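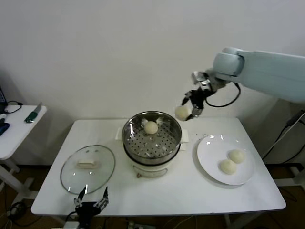
Filed under: Robotics, Data Collection | 3 min read

4.2 How much is a demonstration worth?

We collected 400 demonstrations of bun transfer from steamer to plate for the Vanuta set. Earlier reports treat the number of episodes as the main measure of a set. We doubt this. Many of our episodes start from nearly the same layout, and a policy that copies one arm path can score well on them.

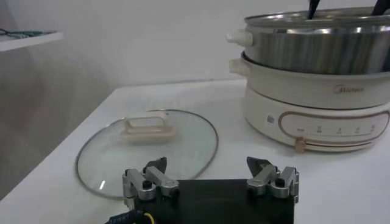 Figure 3. Glass lid and electric pot, seen from the gripper.

We held out 17 layouts and will report those separately. Whether 1000 episodes would help more than 10 new lid positions is a question our data cannot settle, and we would distrust any claim that it does.

We use cookies to improve your visit. Accept | Manage settings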